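Über uns – Robotik-AG Widis

Herzlich willkommen auf unserer Seite! Schön, dass Sie zu uns gefunden haben, sei es, weil Ihr Kind gerade mit leuchtenden Augen von einem Greifer erzählt hat, oder weil Sie selbst einmal wissen wollten, was nach Unterrichtsschluss im alten Physikvorbereitungsraum eigentlich getrieben wird. Wir sind die Robotik-AG der Gesamtschule Dristoro, wir nennen uns Widis (woher der Name kommt, darüber gehen die Erzählungen auseinander, und wir haben beschlossen, sie alle gelten zu lassen), und wir bauen Maschinen, die Dinge anfassen.

Angefangen hat es recht bescheiden. In den ersten Jahren waren wir eine Bastelgruppe mit zwei Baukästen, einem Lötkolben und viel gutem Willen. Es wurden kleine Fahrzeuge gebaut, die einer schwarzen Linie folgen sollten und das auch meistens taten, jedenfalls bis zur ersten Kurve. Das hat großen Spaß gemacht, und manche von denen, die damals dabei waren, kommen heute noch zum Sommerfest vorbei und fragen nach »ihrem« Wagen. Der steht übrigens im Schrank neben der Tür und fährt immer noch ein bisschen nach links.

Inzwischen sind wir 20 Schülerinnen und Schüler aus den Jahrgängen 7 bis 10, und unser Thema hat sich verschoben, weg vom Fahren, hin zum Greifen. Ein Auto, das geradeaus fährt, hat man irgendwann verstanden. Eine Hand dagegen, die einen Gegenstand nimmt und ihn so wieder hinlegt, dass man ihn noch gebrauchen kann, beschäftigt einen sehr viel länger.

Unser großes Projekt heißt Kullis. Kullis soll mit zwei Greifern Hausarbeit erledigen, und zwar solche, bei der eine Hand allein nicht genügt: Tücher zusammenlegen, Deckel abnehmen, Beutel öffnen und etwas hineintun. Mit festen Dingen, also mit Bechern, Bauklötzen und Dosen, haben wir im ersten Halbjahr geübt, und da waren wir ziemlich stolz auf uns. Dann kamen die weichen Sachen dran. Eine Plastiktüte hat ja keine richtige Form, sie knautscht sich zusammen, sie rutscht, sie klebt an sich selbst, und wenn man sie an der einen Stelle festhält, hängt sie an der anderen schon wieder ganz woanders. Die Jüngeren haben sofort angefangen, sich beim Tütenaufmachen selbst auf die Finger zu schauen, und das war vielleicht die beste Stunde des ganzen Jahres!

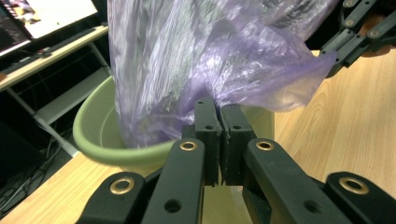 Gudrun Wellershoff

Ich leite die AG nun schon eine ganze Weile und unterrichte daneben Mathematik und Technik, und ich darf sagen, dass ich in diesem Raum mindestens so viel gelernt habe wie die Kinder. Als wir mit der lila Tüte und der grünen Schüssel anfingen, dachte ich, das sei eine Sache für zwei Nachmittage. Es wurde ein halbes Schuljahr daraus. Der eine Greifer klemmt unten den Rand zwischen seine beiden schwarzen Backen, der andere hält weiter oben, und dazwischen spannt sich die Folie – so einfach lässt es sich aufschreiben, und so lange kann man darüber streiten, wo genau man am besten zufasst.

Gearbeitet wird bei uns in kleinen Gruppen. Die Mechanik kümmert sich um Gelenke, Schrauben und Buchsen und hat immer schmutzige Hände. Die Programmiergruppe sitzt gern hinten und ist stiller, außer wenn etwas klappt. Eine dritte Gruppe schreibt das Protokoll, und wer jetzt denkt, das sei die langweiligste Aufgabe, der hat unsere Protokolle noch nicht gelesen. Für Kullis haben wir bisher 700 Versuche festgehalten, jeden mit einer Zeile dazu, was gut war und was nicht. »Tüte hat gewonnen« steht da recht häufig. Nach jedem Halbjahr wird getauscht, damit alle einmal alles gemacht haben.

Neben Kullis gibt es noch Tosh, unser Einsteigerprojekt. Das ist ein kleiner einzelner Greifarm, an dem die Neuen aus der siebten Klasse lernen, wie man ein Gelenk einstellt und warum man die Finger wegnimmt, bevor man den Strom einschaltet. An Tosh darf man auch etwas verkehrt machen. Er ist schon so oft auseinandergenommen worden, dass kaum noch ein Teil vom ursprünglichen Arm stammt, und er läuft trotzdem brav weiter. Die Älteren übernehmen dabei gern die Patenschaft für die Neuen, und ich mische mich da möglichst wenig ein.

Einmal im Jahr, immer im Mai, zeigen wir beim Tag der offenen Werkstatt, woran wir gearbeitet haben. Zuletzt hatten wir 70 Gäste, darunter viele Großeltern, die sehr genaue Fragen stellen! Wer möchte, darf dann auch selbst einmal einen Greifer führen und versuchen, eine Serviette aufzuheben. Kaffee und Kuchen gibt es gegen eine Spende, und das Geld geht vollständig in neues Material, im vergangenen Jahr vor allem in Kabel und Kugellager.

Mitmachen kann bei uns jede und jeder ab Klasse 7. Vorkenntnisse braucht man keine, eine gute Portion Geduld ist dagegen hilfreich, und wer sie nicht mitbringt, der bekommt sie bei uns mit der Zeit. Der Beitrag liegt bei 10 Euro im Halbjahr und deckt das Verbrauchsmaterial. Wenn das einmal schwierig sein sollte, sprechen Sie mich bitte einfach an, wir finden immer einen Weg, und das bleibt selbstverständlich unter uns. Zum Schnuppern darf man zweimal ohne Anmeldung kommen. Bitte lange Haare zusammenbinden und keinen Lieblingspullover anziehen.

Sehr willkommen sind uns außerdem Sachspenden. Wir freuen uns über Werkzeug in gutem Zustand, über Schraubensortimente, über Netzteile, wenn die Beschriftung noch lesbar ist, und zurzeit ganz besonders über Tüten, Beutel und Säckchen aller Art, gern in verschiedenen Stärken und Farben. Alte Drucker können wir leider nicht mehr annehmen, davon haben wir inzwischen wirklich genug.

Sie erreichen uns über das Sekretariat der Gesamtschule Dristoro, Stichwort »Widis«, oder Sie kommen nachmittags einfach an die Tür des alten Physikvorbereitungsraums im Erdgeschoss. Bitte kräftig klopfen, es ist manchmal etwas laut bei uns.

Stand dieser Seite: 22. September 2022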